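Jelby Large Gray Baseplate: Product Details

Brick storage and building surfaces / Baseplates / Large format

The Jelby large gray baseplate is a flat building surface for studded bricks. The part is molded in one piece with a regular grid of studs on the upper face. The underside is plain and has no tubes, so the plate can't be stacked on top of other bricks. It is meant to stay on a table, desk or shelf and be built on from above.

Lego bricks of standard stud spacing fit the plate. Bricks from the Nata range also fit, with a slightly tighter grip in the first few uses. Oversized toddler bricks do not.

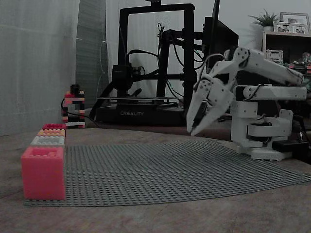
Large gray baseplate on a wooden tabletop, four bricks in a row at the left end.

Placement

Set the plate on a hard, level surface. Wood, glass and laminate are all suitable. On cloth or carpet the plate flexes under pressure and bricks near the middle may not seat fully. Clear crumbs and loose grit from the tabletop first. The plate is not fixed down; for work that pushes sideways, apply four strips of removable mounting tape, one per side, set 13 mm in from the edge.

Cables that cross the table should run around the plate and not under it.

Seating and removing bricks

Press straight down over the center of the brick until it stops. Large bricks need pressure at both ends. To remove, lift one short end first. A brick separator is recommended for flat plates and tiles and is sold separately (Grabner, item 87).

Care

Wash by hand in lukewarm water with mild soap. Maximum water temperature 27 °C. Do not use a dishwasher, hair dryer or solvent cleaner. Dry flat, stud side up. Plates stored on edge for long periods can take on a bow, which usually comes out after a day or two under a stack of books.

Warranty and returns

Unused plates may be returned within 90 days. Warping caused by heat is not covered.

Bench notes: building on the large gray plate
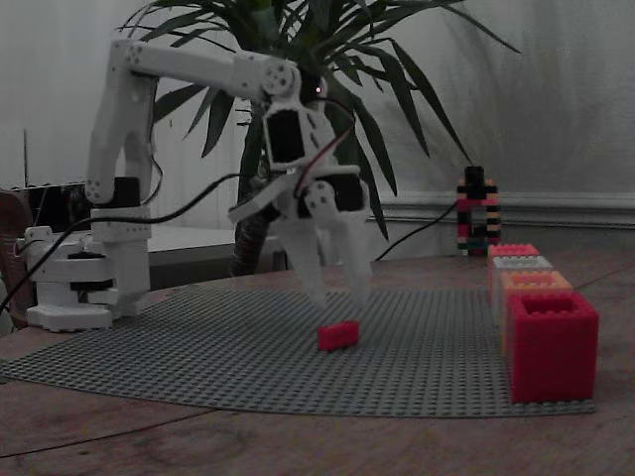 Text: Mhairi Dalgleish | Technical review: Gebhard Ruchti
November 17, 2024

The gray surface gives good contrast with red, white and orange bricks. Black bricks are harder to pick out in low light. A red brick placed with its studs up is easy to find from across the table.

For sorting by color, use the ends of the plate and leave the middle open. Rows running front to back take up less width than rows running side to side. Hollow box shapes built directly on the plate work as small parts bins; leave the top open and build the walls at least three bricks high.

Tall, narrow towers are better built on the table beside the plate and moved over once complete. Pressing down on a tall stack tends to bend it at the lowest joint.

Replacement corner pads are available from Gatinska in packs of four.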